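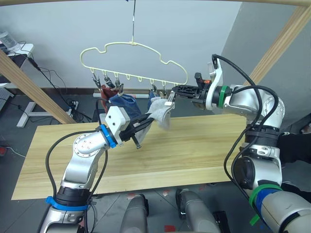 I love a robot that does the socks – but ours dropped 9 clips before we found the fault. The jaws were shutting before the sock was in. Hit the stop button before you reach in to free anything! 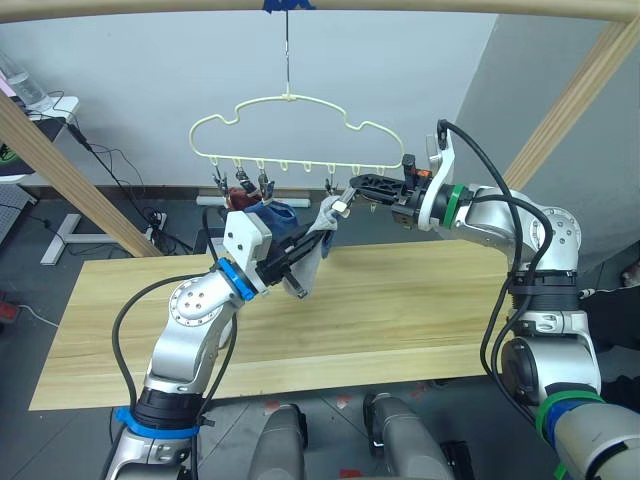 Grey sock going up to its clip

Worn finger pads are worth a look too, as a slick pad lets a clip shoot out sideways. Wipe the grooves with a damp cloth and let them dry.
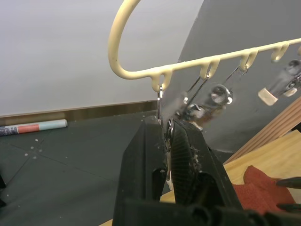 Paltbridge, December

Kayode Afolabi tried a slower close and it's brilliant! Let the clips stop swinging first, and tape the hanger string so it can't slide along the pole.

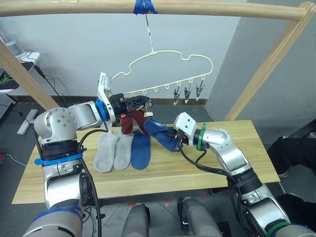 What if a sock gets stuck between both grippers?
Press stop, switch off at the wall, then ease it out from the slack side. Never tug.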